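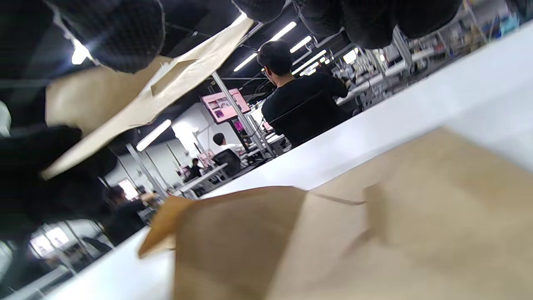

Print this page | E-mail this page

Minutes — workroom and packing catch-up, May

I took the notes again (my turn, apparently my turn every time), so shout if I've got anything wrong. We started at 9:40 and Boris Grgić chaired. Dirceu Sales came in a bit after that and we went back over the first item for him.

Last month's minutes: fine, apart from the spelling of Kneževič, which I've fixed. Sorry!

Packing table. We talked about this one for ages. The black knits and the kraft bags keep ending up in one heap on the white table, and then the people at the desks get bags sliding toward them. Boris wants the knits kept at one end and the paper at the other. Dirceu would like the bags left flat until there's something to go in them, and I'm with him on that — a big bag standing open takes up half my elbow room. Agreed: we try it both ways at once, knits at one end, bags flat at the other, and look again next month.

Kraft paper. Pukamham have sent the new price list. Boris read it out and there was some groaning. We still have 3,478 sheets by Dirceu's count, so no order yet. He'll ask whether they do the large bag in a slightly heavier paper, as two customers have written in about torn handles.

Tumier order. They want 20 more of the black knit, same mesh stitch, folded the long way this time. I said I'd do a sample fold and leave it on Boris's desk. Kneževič are waiting on their tissue paper and know about the delay.

Chairs and desks. Dirceu asked if the seats nearest the table could move back a little so whoever's packing can get past with their arms full. Boris doesn't want to drag cables around in the middle of the Onum job, so that's on hold until it's out the door.

Any other business: tape! We're down to two rolls. I'm ordering more this afternoon. Please put the scissors back in the drawer too, I spent half of yesterday looking for them.

To do
Boris — reply to Tumier about the fold
Dirceu — Pukamham, heavier bags
Me — tape, sample fold, these minutes

We finished at 10:25.

Print this page | E-mail this page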